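Stistgate Neural Interfaces Program
Progress report to the Zuvside Foundation
January 25, 2026

Status of the award

The project remains within its approved scope and budget. Work during this reporting period concentrated on two of the objectives in the original application: the long-term stability of flexible recording electrodes, and the separation of nerve signals from background noise. The third objective, the design of a wireless readout, has been deferred with the Foundation's agreement and will resume in July.

Electrode fabrication

The first batch of polymer electrode arrays was completed on the revised mask set. Each array carries 100 recording sites on a thin, flexible backing. The earlier design used a stiffer base layer, and reviewers of our application asked whether that layer would place strain on surrounding tissue. The revised backing bends more easily and has passed the handling tests described in the application.

Bonding the arrays to their connectors has been the slowest step. The adhesive specified in the application cured unevenly along the outer contacts, and several arrays were set aside for that reason. A change in curing temperature has corrected the problem on the most recent arrays, although the process still depends heavily on the skill of the person carrying it out. A written procedure is in preparation and will be shared with Arruda, our fabrication partner, before the next batch is ordered.
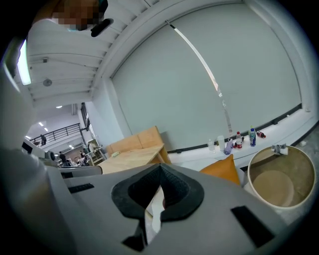 Soak testing of the arrays in warm saline began on schedule. Impedance is measured at 1000 hertz, the value most often reported in the published literature, so that our results can be compared with those of other groups. Readings from the inner sites have been steady. Those from the outer sites have drifted upward, and we are examining whether the drift comes from the metal itself or from moisture entering at the connector. A soft, compliant surface spreads load across a contact. The same reasoning guides the shape of the array's backing – a gradual curve where it meets the connector, with no hard corner. Soak testing will continue through the next period, and failed arrays will be sectioned and examined under the microscope.

Signal analysis

The spike-sorting software, known within the program as Lukurer, now runs on recorded data without manual adjustment. Its results agree closely with hand sorting when signals are strong. Agreement falls when two neighboring cells fire close together, and the present version tends to merge them into one unit. We consider this the main technical risk to the second objective. 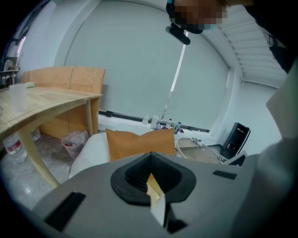 A revised method for overlapping signals has been written and is being tested on simulated recordings, where the correct answer is known in advance. Early results are encouraging at moderate noise levels. At high noise levels the revised method is slower than the one it replaces and offers little benefit, and it may be best to apply it only where an overlap is suspected. A decision will be made once the simulated tests are complete.

Staffing and expenditure

One research technician position was vacant for part of the period and has now been filled. Salary costs were therefore below plan, while spending on materials was above plan as a result of the bonding difficulties. The Foundation's approval is requested to move the unspent salary funds to the materials line. No change to the total award is sought.

Plans for the next period

The program will complete the written bonding procedure, order the second batch of arrays from Arruda, and finish the simulated tests of Lukurer. Preparatory work on the wireless readout will be limited to a review of available components until that objective formally resumes. A full table of impedance readings will accompany the next report.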